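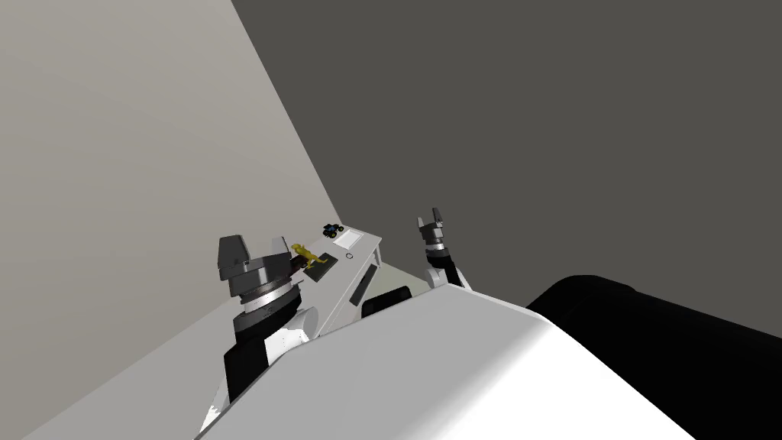
Submitted by: Larow group, Games and Probability project, final report
Posted 2022-10-29

Druna: does a free-spins round change how long people keep playing?

Background
Started in April as a plan to build a full video slot. Way too big. Cut down to one small game, play money only, and one question — do players stay longer when there's a bonus round, if the payback is the same either way.

The game
Called it Druna. Three reels, one payline, fruit symbols plus a lantern that acts as the scatter. Two versions. Version A pays everything through the base game. Version B takes a chunk out of the base game and gives it back in free spins. Each player starts with 100 credits and bets one credit a spin, can't change it. No sound in either version (ran out of time, and the win jingle we had was awful).

Balancing
This ate most of the term. Changing one symbol on one reel moves the whole payback figure, so every fix meant redoing the table. First B was far too generous because free spins could retrigger free spins and we'd left that out of the sum. Took retriggers out completley. After that the two versions matched closely enough on paper to go ahead.

Spreadsheet by hand first, then Fivik, the little simulator we wrote for the midterm. Should have been the other way around. Fivik found a blank stop on reel three that the spreadsheet was counting as a cherry.

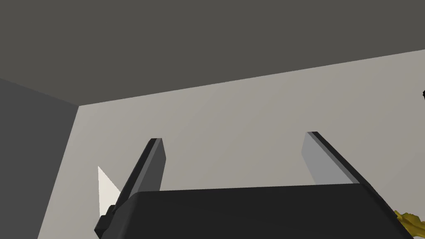 Fig. 1. Gripper with its two fingers apart.

Play tests
Classmates, in the Sepúlveda room at lunch. Everyone was told it was play money and they could quit whenever. Cap of 500 spins, after that the game closes itself. Logged only the spin number, the bet and the credits left. No names.

What we got
B sessions ran longer on the whole. Not by a lot. The spread inside each version was bigger than the gap between them, so we can't claim much. More interesting — people who hit the bonus early often quit right after it, still ahead. We'd guessed the opposite in the proposal.

Comments afterwards were mostly about the lantern. Players on B said they were "waiting for it", even ones who'd only seen it once. Players on A see the lantern too but it does nothing there, and a few asked if it was broken. Fair. Probly should have swapped in a different symbol for A.

Problems
Everyone tested knew us. Lunch is short, so some sessions stopped for the bell and the log doesn't mark which. Colour of the spin button also differed between versions by accident, noticed after testing was done.

Next
Fix the button. Add a quit reason to the log. Rerun with people from outside the class, and a longer time slot.

Reel strips and pay tables for both versions are in Appendix A, Fivik source in Appendix B.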